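# Oiling an old table: which finish holds up in a workroom?

**keskinen_wood** wrote:

Good evening to all. In March I bought a second-hand table for my workroom in Sokirach. The seller had put hard wax on it many years ago and now the surface drinks every drop of coffee. I would like to oil it again, but I read very different opinions. Some people say linseed oil, some say hard wax oil, and one shop told me to use floor varnish and forget it.

The wood has strong grain and some knots. I do not know the species. The colour I would like to reach is a greyish brown with the grain still clear, like this one:

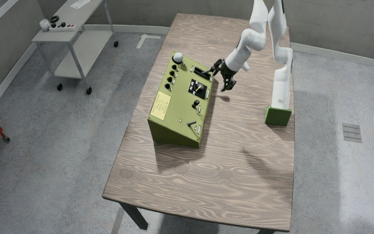 ## Replies

**Carby** wrote:

Linseed is cheap and beautiful, but it needs patience. I gave my bench two thin coats and waited a week between them. If you put it on thick, it stays sticky and collects dust until summer. Also please dry the rags flat outside, they can catch fire by themselves.

**plankton179** wrote:

I disagree with linseed for this use. It turns yellow, and you want grey-brown. After one year you will have a honey table. I use the matt hard wax oil from Nurkska, the one with a little white pigment. It costs more, yes, but a tin lasts very long.

**Carby** wrote:

My bench did not turn honey. It went a bit warmer, I admit this. But pigment oil on knots can look like dirty milk, I have seen it on a staircase. He should test it underneath first.

**plankton179** wrote:

A test is always right, we agree there. On the staircase I suspect they did not wipe off the rest after fifteen minutes.

**keskinen_wood** wrote:

Thank you both. I sanded a small place under the top with 120 and then 180 paper. With water on it, the wood becomes quite dark, almost like tea. Does this show how the oil will look?

**plankton179** wrote:

Yes, more or less. Water shows you the colour with clear oil. With the pigment it will be lighter than this.

**old_shavings** wrote:

May I ask about the knots? Are they tight or do they move when you press them? On my table one fell out after the first winter of heating and I had to fill the hole with resin. Since then I check all of them before I put any oil.

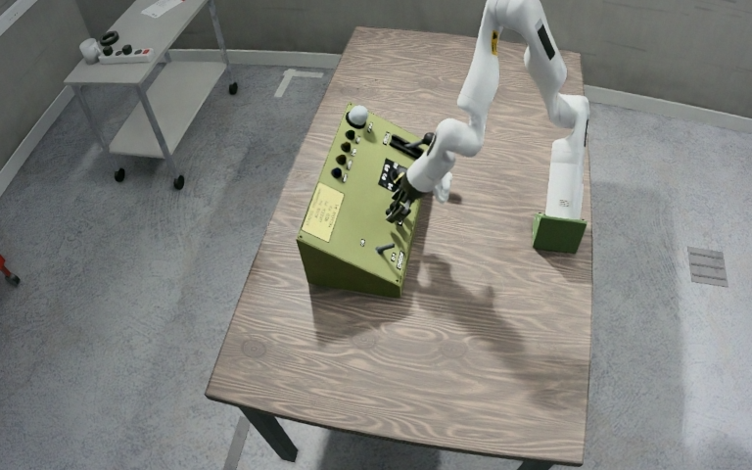 Sanding direction is the other thing I would think about before buying any tin. Going across the grain leaves scratches which you see only when the oil is on, and then it is too late. With wavy grain and dark knots like on this tabletop, I would go by hand for the last round, along the length of the board, and use a soft block. A knot is harder than the wood near it, so a machine with a soft pad makes a small hill there.

**keskinen_wood** wrote:

They are tight, only one has a thin crack. I have a machine, but I will do the last round by hand as you say.

**Carby** wrote:

For the crack, some drops of thin glue are enough. Let it harden and sand it flat.

**dry_river** wrote:

I am the person who will say varnish :) Our school table has it and nearly 1,000 cups have stood there. You cannot repair one spot, this is true, you must sand the whole top. But how often do you do that?

**plankton179** wrote:

Every time somebody drops a screwdriver, in my workroom.

**keskinen_wood** wrote:

I decided to make two test places under the top, one with linseed and one with the Nurkska oil, and to leave them for a month. I will write again when they are dry. Does anybody know if the small tins are still sold?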